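The Toy Table
By Cúc Văn
October

If you've ever come over to my place for coffee, you know the round table. It's where we eat, where the mail goes to die, and (twice a year, spring and fall) where every toy in the house gets dumped out so I can decide what stays. I did the fall round this month and I promised the Stulstead newsletter I'd write it up, so off we go!

My method, if you can call it that, is to put a cloth down first. I use the flowered one with the pink-lavender background, partly to save the finish and partly so small parts don't go skating off onto the floor. Then I bring out one bin at a time and tip the whole thing over. I used to do all the bins at once and then we'd be eating dinner on the couch until the weekend.

Next comes a big cardboard box with the top open, parked right on the table. Anything leaving the house goes in there. I've tried bags and I've tried the floor, and both times the kids had half of it back in their rooms before lunch. 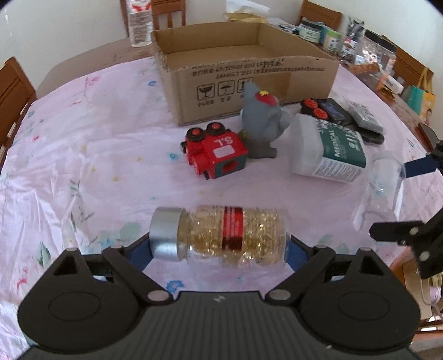 Glitter bottle, train engine and friends, partway through the sort.

The glitter bottle is a keeper, no discussion. We've had one version or another since my oldest was two, and I still pick it up when I'm on hold with the insurance company - you tip it, you watch the gold flakes and the bubbles, you forget what you were mad about. If you make your own at home, please glue the cap. I skipped that step once and I'm still finding glitter in the silverware drawer.

The red engine was harder. It came from a rummage sale over in Lunden with a whole set of cars, and the cars have been gone for ages. Does an engine with nothing to pull count as a set? I went back and forth on it, put it in the box, took it out, and now it lives on the kitchen windowsill. So much for being strict.

Rubbery animals I sort by how much my youngest yells when I pick them up. The little grey one with the star on it got a very loud yell, so it stays.

And then the odds and ends, the plastic containers that always turn up at the bottom of a toy bin. Mine go through a hot soapy wash if they held anything harmless. If there's a medical-looking label on it, I don't hand it back to the kids, I don't care how good it is for holding beads.

The box goes to the Cusi Street swap shelf next. They like things wiped down and batteries taken out, and puzzles should have a note on the lid if a piece is missing.

Comments

Vidar Grønli: We kept a caboose for 41 years on the same logic. Keep the engine.

marnie_k: Super glue or hot glue on the cap? Mine popped right off with hot glue.

Cúc Văn: Super glue, and let it sit overnight before anybody shakes it!

Tess: Does the swap shelf take stuffed animals? I have a whole closet of them.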